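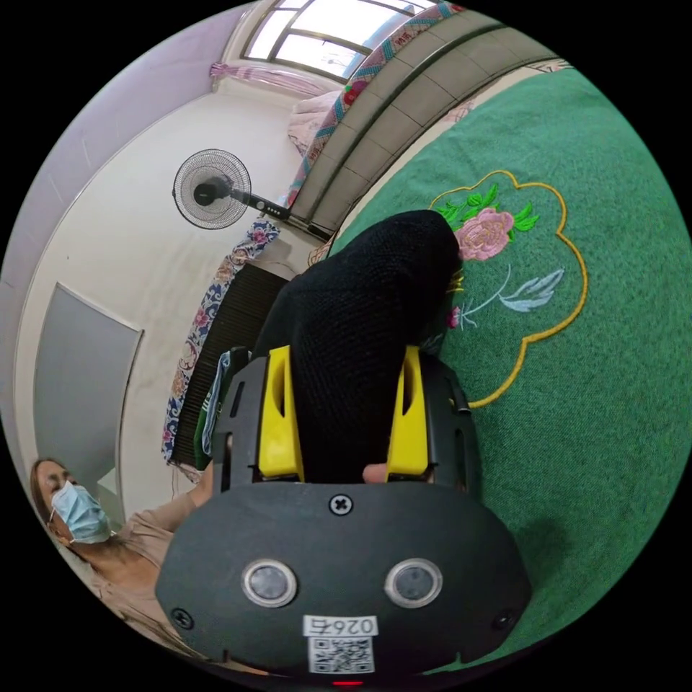
Call for participants: teach a policy to handle cloth

Our group at Prostiria has a result we're really excited about. A policy trained on 2,000 demonstrations from hand-held grippers, with no robot present, learned to pick up and fold small knits in bedrooms it had never been shown. Now we want to double that to 4,000 and find out how much the variety of homes matters (we think a lot!).

We're looking for 12 people who will record at home, 5 sessions each, in November. You'll use a hand-held gripper to sort, fold and put away your own laundry. Odd fabrics, crowded beds and patterned covers are all welcome. You don't need any background in robotics, and Pavithra Shenoy will go through the setup with you before your first session.

Sessions are paid, travel to pick up the kit is covered, and everyone gets an early copy of the paper.

To apply, send Fuad Berhe a few lines about your home and the hours that suit you. Left-handed people, please write to us too!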